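Home | Programs | Families | FAQ | Contact

Your questions about the Pilloncombe homework club

Print this page | E-mail to a friend

I'm Adanech Wubshet and I run the after-school homework club at Pilloncombe Library. I get asked the same things at the front desk all the time, so I finally sat down and wrote out my answers!

Who can come?

Anyone in grades three through eight. You don't need to live in town – we have kids coming over from Nindberg on the bus. A library card is nice to have, but I can make you one while you wait.

Is it tutoring?

Not one-on-one, no. Raimo Lehtinen looks after the math table and I take reading and writing, and we go from kid to kid as they get stuck. If your child needs steady help with one subject, ask me for the list of local tutors.

What does it cost?

The homework club is free. The November study week is separate and costs $30 per child, snacks included (lots of snacks).
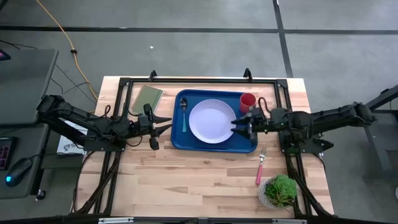
Wooden table and black frame, with a robot arm on either side.

My kid finishes homework in ten minutes. Then what?

Then they read! Or they play one of the word games on the shelf by the window, or help a younger kid with spelling if they feel like it. I do ask that phones stay in backpacks until pickup.

Do I have to stay?

Parents of third graders, yes please, somewhere in the building. Everybody else can drop off and go. Just be back by closing, because Raimo has a long drive home and I get cranky when I'm hungry.

How do I sign up?

Fill out the paper form at the desk or call the library and ask for extension 3435. We have room for 30 kids, and the spring list closes on 6th May. If we're full I'll put you on the waiting list – spots do open up, usually once soccer starts.

2 comments | Share this page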